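Orndale lunch club clears its cupboards before Christmas
2020-12-23

There can't be many kitchens in Orndale without a cupboard full of plastic tubs that have lost their lids, and the one at the Haworth Rooms was, until this week, as bad as any of them. The lunch club has been sending out meals from there since November, and with boxes coming and going at all hours the shelves beside the cooker had reached the point where opening the door was a bit of a gamble.

So on Monday afternoon Imre Somogyi, who cooks for the club, put the kettle on, propped the windows open and asked whoever was free to come and help him sort it all out. Four people turned up, well wrapped in scarves and coats, and they kept at it until the light went - with a break for mince pies, naturally.

"I have been meaning to do it for weeks," Imre told us. "You always think there will be a quiet day, and then it is nearly Christmas and you are still looking for the lid of the rice box."

Every piece was washed, dried and carried through to the tables in the front room, where lids could be tried against bases properly. By teatime 25 full sets were stacked and labelled, and another 18 odd pieces had gone into a crate by the door. Clear ones were kept apart from coloured ones, which made the matching a good deal quicker.

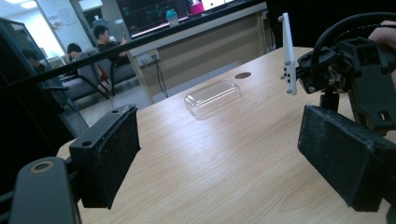 Anyone who has sent a meal box home with a neighbour, or found one at the back of their own fridge, is warmly invited to drop it off at Gastus, the café on Fullach Lane, which has kindly offered to keep a basket behind the counter over the holiday. Please give it a rinse first, and leave the lid on if you still have it. The club will be cooking again in the new year, and Imre says the first pot will be leek and potato soup.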